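ブログ > 暮らし > 台所と食べもの

ザリガニを食べる夏、二年目の覚え書き

去年の七月に初めてザリガニを茹でて食べた。今年もまた同じ時期に茹でたので、忘れないうちに書いておく。去年のメモは買い物リストの裏に書いてあって、塩の量のところだけ水でにじんで読めなくなっていた。

きっかけは旅行だった。ベルクムホルム(Berkumholm)という湖の町に二泊したとき、夏の終わりが近づくと家の外にテーブルを出してザリガニを食べる習慣があると宿で聞いた。時期が少し早かったので町の人たちの集まりは見られなかったが、港の食堂では冷凍のものを出していた。冷たいまま山盛りで出てきて、パンとチーズとバターがついていた。温かい料理だと思い込んでいたので、最初のひとつを口に入れたときは少し驚いた。塩がきつく、ディルの花の匂いが強かった。

帰ってきてから、あの味が気になって調べた。北のほうの食べ方は、塩とディルを効かせた湯で茹で、煮汁につけたまま一晩冷やす。中国の食べ方は唐辛子や花椒、にんにくで炒め煮にして、熱いうちに食べる。アメリカ南部では、じゃがいもやとうもろこしと一緒に大鍋で茹でる。同じような大きさの生きものなのに、食べる温度も味つけもずいぶん違う。

日本では、ザリガニというと子どもが用水路で釣るものという印象が強い。私も小学生のころは、するめを糸に結んで釣っていた。食べようと思ったことは一度もない。バケツの中の水がすぐに臭くなり、母に外へ出すように言われた記憶のほうが残っている。

なお、アメリカザリガニは条件付特定外来生物に指定されている。自分で捕って飼うことはできるが、野外に放したり逃がしたりするのは禁止されている。販売や頒布にも規制がある。私は生きたものは扱わず、茹でてから冷凍した輸入品だけを使っている。去年も今年もゴロブ(Golob)という輸入食材の通販で買った。

値段は一袋3403円で、送料は別だった。去年より上がった気がするが、去年の明細を捨ててしまったので比べられない。冷凍の袋に398グラムと書いてあるのは中身の重さで、殻も含む。食べられるところは尾の身とはさみの中くらいなので、量としてはかなり少ない。お腹をいっぱいにするための食べものではないと考えたほうがいい。

解凍は冷蔵庫でした。去年は急いで流水を使い、身が水っぽくなった。今年は前の日の夜に袋ごと深い皿に移しておき、昼過ぎに見たらちょうどよく解けていた。袋の中の汁はそのまま使える。味見をして、塩が足りなければ足す。

足すときの煮汁は、水、粗塩、砂糖少し、ディルの種、黒ビール少し。ビールはオドラ(Odora)という銘柄の小瓶を使った。去年は普通の淡いビールで、それでも別に困らなかった。黒いほうが少し香ばしい。煮汁を沸かして火を止め、完全に冷ましてからザリガニを浸す。熱いところに入れると身がまた締まってしまう。

ディルは生のものを使いたかったが、近所の店では葉しか売っていない。花のついた太い茎が本来のものらしい。ベランダの鉢で育てようとして、今年は春に種をまいた。六月にアゲハの幼虫が来て、葉はほとんど食べられた。残った一本に花がついたので、それを鍋に入れた。
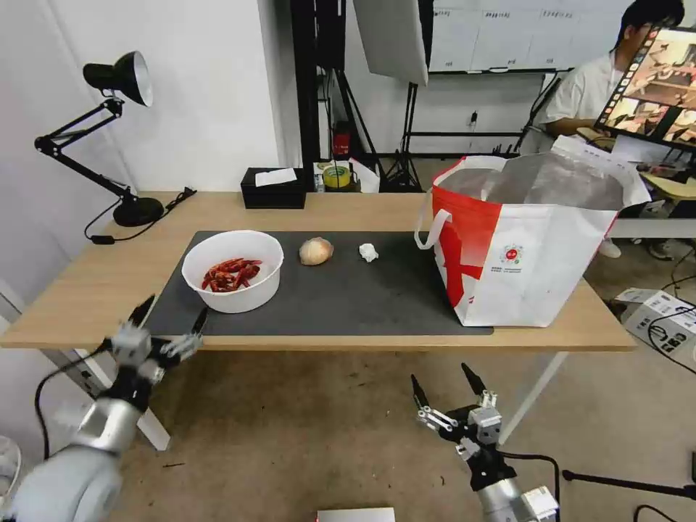
冷凍のザリガニは、解凍したらもう一度火を通す必要がありますか。
茹でてから冷凍したもので、袋に「解凍してそのまま」と書いてあれば加熱はいりません。生のまま冷凍したものは、中心までしっかり火を通してください。

去年の記事にも同じことを聞かれたので、先に書いておいた。淡水のザリガニやカニには寄生虫がいることがあり、生や半生で食べてはいけない。袋の表示がはっきりしないときは、私は加熱してしまう。味は少し落ちるが、迷いながら食べるよりいい。

食べ方は、まず頭と尾を持ってひねる。頭のほうにたまった汁を吸う人が多いそうだが、私は塩辛くて苦手なのでやらない。尾は腹側の殻を両側から押すと割れる。背わたを取り、そのまま食べるか、バターを塗ったパンにのせる。はさみは大きいものだけ割る。専用の小さなナイフがあり、刃に穴が開いていて、そこではさみの先を折るようになっている。パルタヴダル(Paltavdale)の雑貨店で見かけたが、荷物になるので買わなかった。今は台所ばさみで間に合わせている。

手はかなり汚れる。殻の角で指先を切ることもあり、そこに塩がしみる。レモンを入れた水を小さな器に用意しておくと匂いが取れやすい。紙ナプキンは思っている倍は出しておいたほうがいい。去年は途中で足りなくなり、濡れた手で戸棚を開けて取っ手がべたべたになった。

つけ合わせは、薄く切ったライ麦パン、固いチーズ、きゅうりの塩もみ。今年はじゃがいもも茹でたが、要らなかった。塩気の強いものばかりなので、味のついていないパンがいちばん進む。飲みものは炭酸水と、煮汁に使った残りのビール。

残った殻は捨てずにだしを取った。鍋で乾煎りし、玉ねぎの切れ端とトマトペーストを入れて少し炒め、水を足して二十分煮る。それ以上煮ると苦くなる。こして冷凍しておけば、スープや米を炊くときに使える。ただし塩が入っているので、使うときは味つけを控えめにする。去年はそれを忘れて、ひどく塩辛いリゾットを作った。

だしを取ったあとの殻は、生ごみの日まで冷凍庫に入れている。夏の甲殻類の殻は半日で匂いが出る。新聞紙で包んで袋を二重にし、冷凍庫のいちばん下に入れる。うちの収集は週二回なので、収集の前日の夜に食べるようにすると少し楽になる。今年は日程を間違えて、三日間冷凍庫の下段がふさがっていた。

ところで、ベルクムホルムの宿に古い料理の冊子が置いてあり、1671年の献立の写しだというページにザリガニの煮込みが載っていた。殻をすりつぶしてバターに色を移し、それでソースを作るらしい。本当にその年のものかはわからない。殻のバターは今のフランス料理にもあるので、そのうち試してみたい。写真を撮ったはずなのに、携帯を替えたときにどこかへ行ってしまった。

保存についてもひとつ。煮汁につけた状態で冷蔵庫に置くのは翌日までにしている。もう少し持つと書いている本もあるが、二日目の夜に食べたものは身がゆるくなっていた。袋の中身を半分だけ解凍するのは難しいので、人数に合わせて袋の数を決めるのがいい。一人なら一袋、パンを多めにすれば二人でも足りる。

来年のための覚え書き。塩は水一リットルに大さじ三、砂糖は大さじ一。ディルは花のつく茎を二本、できれば三本。鉢には早めに網をかける。はさみを割る道具は、次に見かけたら買う。

2025年7月31日(木)

お問い合わせ | © 台所と食べもの | ページの先頭へ戻る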